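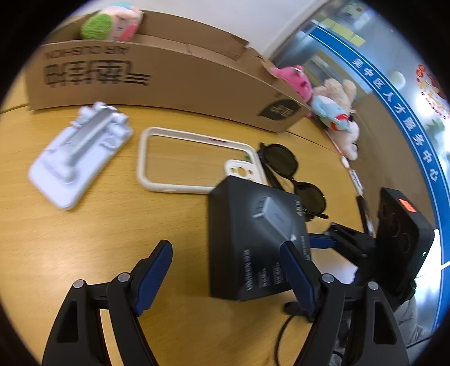

Can a machine pack a box of mixed household items yet?

Only some of the time, and usually slower than a person would. Machines do well when every item is the same shape and arrives in the same spot. Give one a soft toy, a pair of sunglasses and a phone stand, and it has to work out a new grip for each. That gap is the reason for this call.

Call for participants: home and stockroom chores study
Fluvonach, Lostgate site
Posted April 13, 2023
4 min read

Search chores, sites, openings Go Clear

Fluvonach is looking for 70 adults to take part in a paid study of everyday packing, sorting and tidying. The study is run with Bjarnason, a packaging shop that ships small orders by hand and would like to know which parts of that work could be handed to a machine.

What we want to find out

Most tests of household machines use a short list of easy objects. Blocks and cups tell us very little about a Saturday closet or a returns shelf. We want to see how people handle things that bend, slide, roll or scratch, and where they slow down. We also want to know what people think a good result looks like. Two people can pack the same box in different ways and both be happy with it. A machine needs some kind of rule to follow, and we don't have a good one.

What you will do

You will come to Lostgate for one visit. A visit has two parts with a break between them.

In the first part you do a set of short chores using a pair of hand-held grippers: putting toys and small goods into a shallow box, taking them out again, and clearing a table. Each chore is repeated several times with the items in new positions. It takes most people a few tries to get used to working without their fingertips.

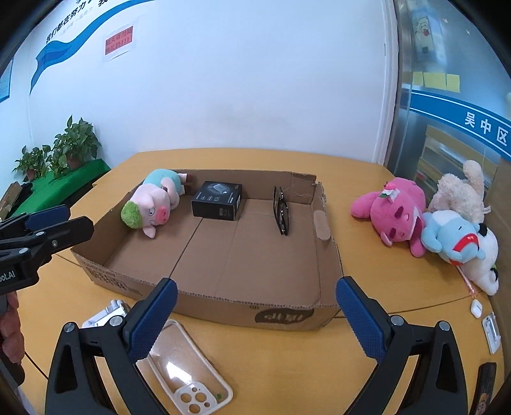

Packing task, with toys and small goods on the table and in the box.

In the second part you watch our test machine, Lokis, try the same chores. You mark each try as fine, poor or failed, and write a line on why. Lokis is a research machine and is not for sale. It still drops things, and it gives up on some soft items altogether. Please mark what you see – we are not looking for kind scores.

Who can take part

You need to be 18 or older, able to stand or sit at a table for the length of a visit, and comfortable reading short instructions in English. You don't need any technical background. We would especially like to hear from people who have worked in a stockroom, in hotel cleaning, in home care or in a mail room. Left-handed people are welcome, and the grippers work the same in either hand.

Please don't apply if you have a current hand or wrist injury. Squeezing the handles over and over can make it worse.

Pay and travel

Everyone who finishes a visit is paid the same flat amount, which is listed in the information sheet we send before you book. Bus and parking costs are paid back if you bring the receipt. If you stop early, you are paid for the parts you finished.

Recordings

We record the table, the items and your hands. Your face and voice are not needed, but either may be picked up by accident, and you can ask us to delete a clip. The study aims for 2,000 recorded tries in total. Recordings are used for research at Fluvonach and are shared with Bjarnason only as written results.

How to apply

Fill in the short form at the Lostgate front desk or ask for one by mail. Tell us which hand you use most and any work you have done that involved packing or sorting. Visits run until the end of September – morning places fill first.

Recent items

Table clearing: notes from the first round
Open position: workshop assistant, Lostgate
Why folded towels are still hard for Lokis
Bjarnason packing bench: what the staff asked for
Directions and parking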